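Table Setting and Pouring Study: Participants Wanted

Posted 2023-08-22
Location: Trerna, Kiani Street entrance
Contact: Melina Katsaros

Flurnano is looking for people to take part in a study of how adults handle ordinary drinkware at a table. We want to know how people reach for a bottle and a cup, where they like to have each one placed, and which shapes they find awkward. The results go into a set of guidelines on cups and bottles for home and group dining.

You don't need any background in design or food service. If you pour yourself a drink at home, you can do this.

What you will be doing

You will sit or stand at a plain white table and work through a series of short tasks with a cup and a bottle. Most tasks take less than a minute. You will be asked to pick up the bottle, bring it to the cup, tip it as you would at home, and set it down again. In other tasks you will move the cup, or put both items where you would want them for a meal.
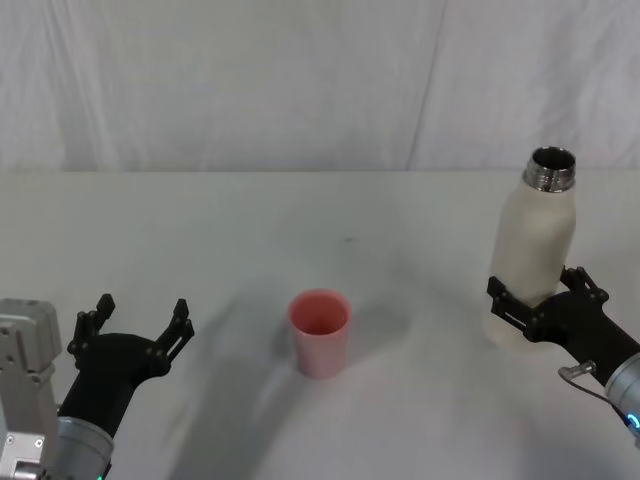

Pink cup on the study table, white bottle held just above it.

Some tasks are repeated with the cup and bottle in new positions. Please don't try to be faster or neater on the repeats. We want your usual way of doing it.

Between rounds you will fill in a one-page form on how comfortable each task was. The form is in English, in large print, and a staff member can read it aloud to you. There is also a short interview at the end about the cups and bottles you use at home, where you keep them, and any you have stopped using.

Sessions run for two hours including breaks. Each person attends three sessions, at least a week apart. The tasks change from one session to the next, so we can only use your results if you come to all of them.

Who can take part

You must be 18 or older and able to travel to Trerna on your own or with a support person. We are keen to hear from left-handed people, people with arthritis or reduced grip, and people over 65, as these groups were under-represented last time.

You can't take part if you have had hand or wrist surgery in the past six months, or if you took part in the January round. Employees of Flurnano or Bimuvik and members of their households are also excluded.

If you're not sure whether you qualify, ask before you apply.

The cups and bottles

The basic set is one cup and one bottle. The cup is pink plastic, wider at the rim than at the base. The bottle is tall, white and translucent, with a frosted surface and a metal threaded neck, and it is used without a cap. Other cups and bottles are brought in for the second and third sessions. If you have a cup or bottle at home that you find especially easy or hard to use, you are welcome to bring it to the interview. Please wash it first.

Let us know if you have a skin sensitivity to any plastic or metal when you apply. 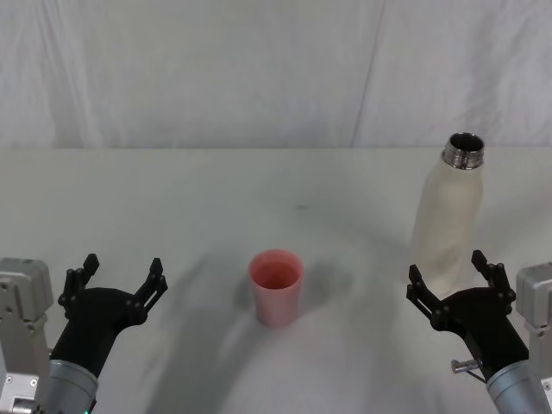

Payment and expenses

You will be paid $38 for each completed session, by bank transfer, within 17 days of the session. Parking behind the building is free. Bus fares are refunded if you keep your ticket or show the charge on your card. We can't cover taxis unless this has been agreed beforehand.

If you need to leave a session early you will still be paid for it, but please speak to Joanne Inskip before you go so that it can be recorded properly.

Your information

Your name and contact details are kept separately from your forms. Each participant is given a number and only that number appears on the results. You can withdraw at any time up to the end of your last session and ask for your forms to be destroyed.

Access

The study room is on the ground floor. There is an accessible washroom down the hall. Chairs with and without arms are available. Guide dogs are welcome.

How to apply

Ask for an application form at the Kiani Street desk or phone the desk and we will post one to you. Return it to Melina Katsaros with your preferred times. Morning, afternoon and early evening sessions are offered.

Places are filled in the order that forms come in, with some held back for the groups listed above. Everyone who applies will get an answer. If the round is full we can keep your form for the next one, so tick the box on the back page if you would like that.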